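Camano Fund: schools and colleges strand
Progress report, Jekier College robotics club
To: Teresa Sadowski, grants manager
From: Mireille Charpentier, project lead
23 March 2026

You asked for a plain account of where the two-arm project stands, so I will start with the money. Of the 3,000 granted, we have spent 2,472. The rest is held back for spare fingers and for travel to the Chisholm meet, if we go. I am not yet convinced that we should.

The task the students chose is to have one arm hold a pink rod upright while the other brings a metal ring to it and lowers it over the end. I thought it too hard for a first-year group and said so in the autumn. Shota Nakajima and Rosine Chauvin argued for it on the grounds that sorting blocks had been done by every other club, which is fair, though it is also why sorting blocks might have been a better place to begin.

The holding arm is the part I have least to complain about. It closes on the rod and keeps it pointing more or less up. More or less is the trouble, as a small lean at the fingers matters a good deal by the time the other arm comes down with the ring.

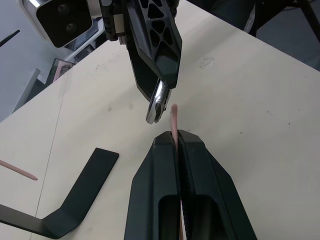
Rosine's view is that the second arm should look at the tip and correct for the lean before it moves. Shota would sooner fix the grip. They have been at this since February and I have asked them to try both on the same day, with the same rods, and write down what happens.

The club's last update claimed the arms were "working together reliably". Please disregard that. It rested on one good afternoon, and the students had been placing the rods by hand between tries. The target in our application was 100 tries in a row without anyone touching the table. We have not attempted it, and I would not believe a result that had no written log behind it.

Pacita Ocampo has taken over the log and is stricter than I am. Attendance has held up. What the students have learned about programming is harder to say -- two of them write nearly all of it, and the others watch. I have moved the pairs around for next term.

I am not asking for more money. I would like the Marer training day put back until the grip question is settled. A decision on Chisholm can wait for Pacita's figures.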